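Deltoreo opens textile sorting and relining service at Markgate

Sports clubs, schools and leisure centres will be able to send used kit for grading, repair and fibre recovery from November

MARKGATE, November – Deltoreo, the textile recovery company, has opened a sorting and repair service for used sports clothing at its Markgate site. The service accepts shirts, shorts, training bibs and tracksuits from organisations that buy kit in bulk and replace it on a fixed cycle. It will run alongside the company's existing workwear line at Brurholm, which is not affected by the change.

The Markgate service has been in trial operation with 7 collection partners. During the trial, 2,400 garments were received and graded. Of these, 953 were passed as fit for direct reuse after washing and 333 were repaired before release. The remainder went to fibre recovery or were held back for further testing.

How garments are graded

Each delivery is weighed on arrival and given a batch number. Garments are then washed at 40 degrees, dried on low heat and placed on an inspection table under daylight-balanced lamps. Staff check seams, hems, collars, cuffs and printed areas in a fixed order and enter the result against the batch.

Four grades are in use. Grade A garments have no faults that can be seen or felt. Grade B garments have a fault that can be repaired with a single operation, such as a dropped hem or an open side seam. Grade C garments are sound as cloth but can't be worn again as they are, usually through cracked print or heavy staining. Grade D garments have damage to the cloth itself and go straight to fibre recovery.

Club crests and sponsor marks are treated separately. Where a partner asks for marks to be removed, the garment is moved to Grade C until the work has been done and is then inspected a second time. Partners may also release garments with marks in place, provided that they confirm this in writing when the batch is booked.

"Most of the faults we recorded in the trial were in the sewing, and the cloth was still good," said Korkor Alhassan, head of operations at Markgate. "A polyester shirt with an open hem takes a few minutes on a coverstitch machine. Until now many of these garments were put in general waste with the rest of the bag."

Repair methods

Repairs are carried out with polyester thread so that a repaired garment can still enter the same recovery stream at the end of its life. Cotton thread and cotton tape are not used on polyester items. Elastic is replaced only in waistbands, and zips only in tracksuit tops.

Relining is offered for shorts with a worn inner brief. The old lining is cut out at the waist seam and leg openings, and a new one in knitted polyester is set in. Linings are cut in five adult sizes and three junior sizes. Shorts with bonded seams can't be relined and are graded as they stand.

The repair room was planned by Siiri Eglītis, technical manager, who previously set up the workwear line at Brurholm. The room has two overlock machines, two coverstitch machines and a heat press. A further coverstitch machine will be added if volumes require it.

Fibre recovery

Grade D garments are stripped of zips, cords and elastic, then sorted by fibre content. Labels are used where they can be read. Where they can't, a handheld near-infrared reader gives a result for the main fibre. Mixed fabrics with more than a small share of elastane are kept apart, as elastane tends to clog the shredding line.

Sorted polyester is baled and passed to Gilani, which produces filling and felt for use in mats and acoustic panels. Gilani has agreed to take all clear-grade polyester from Markgate under a supply contract. Bales are separated into white, dark and mixed colour. Bright shades, which are common in training bibs and second-choice strips, go into mixed colour.

"Colour matters less for felt than for yarn," said Thoa Từ, materials buyer at Gilani. "What we need is a steady fibre type and no metal in the bale. The trial bales met our limits on both."

Packing for collection

Trial partners packed their kit in different ways, and this had an effect on handling times. Garments that had been pushed into sacks while damp had to be washed twice. Deltoreo has therefore issued a short packing guide to all partners. Its main points are as follows.

Kit should be dry before it is packed. Pockets should be emptied and loose tape removed. Shirts should be laid flat, folded with the sleeves inwards, and stacked by size. Socks, shin pads and footwear are not accepted and should not be placed in the same sack. Each sack should weigh no more than 12 kilograms and carry the batch label on the outside.

Lightweight garments need slightly more care than heavier ones, as thin knitted cloth slides when it is stacked. Folding on a clean, flat surface and keeping the hem edges together makes the stack more stable and speeds up the count on arrival.
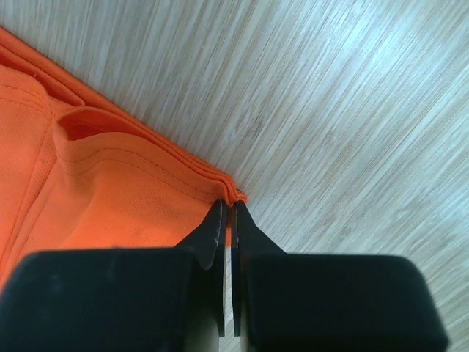
Charges and booking

Collection is charged per sack, with a minimum of four sacks for each visit. Grading is included in the price. Repairs are charged by operation and are carried out only after the partner has approved a written list. Partners that don't want repaired items returned may release them to Deltoreo, in which case no repair charge is made.

Collections take place every Tuesday within the Markgate delivery area. Organisations outside the area may send sacks by carrier at their own cost. A batch report giving the number of garments in each grade is sent once inspection has been completed.

"Clubs have asked us for figures that they can put in their yearly accounts," said Ott Vanags, managing director of Deltoreo. "The batch report is a plain table – how many came in, what grade they were given and where they went. We have kept it to one page."

Next stage

Deltoreo plans to review the grading limits after the first full season of operation. Points to be examined include the treatment of cracked print and the possible use of recovered polyester in new training bibs. Swimwear and padded clothing remain outside the service for the present.

About Deltoreo

Deltoreo sorts, repairs and recovers used textiles for business and public sector customers. It operates sites at Markgate and Brurholm.

Press contact

Kadri Dambrauskienė, communications, Deltoreo, Markgate. Press enquiries are answered on working days between 9am and 4.30pm. Copies of the packing guide and the grading table can be supplied on request.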